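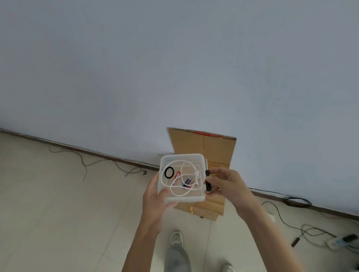 Pilas, cable blanco y destornillador, juntos en la misma caja translúcida.

Galería: la automatización llega al taller de Zokside

En Zokside llevamos desde mayo con Flurkolo, el sistema que clasifica piezas pequeñas, ¡y cómo se nota en el día a día! Antes, Embla Eide pasaba media mañana separando tornillería; ahora prepara las cajas mezcladas, decide qué entra en cada una y corrige al sistema cuando confunde una junta con un anillo de cable. Ya reconoce 87 tipos de pieza (los cables enrollados todavía se le atragantan). El equipo sigue siendo de 7 personas, y dos han aprendido a programar las rutinas, que les encanta.

51 veces compartido · 7 comentarios

Recientes
Safavi estrena línea de embalaje
Boltitz: un turno de noche distinto
Cómo etiquetamos 40 cajas en una tarde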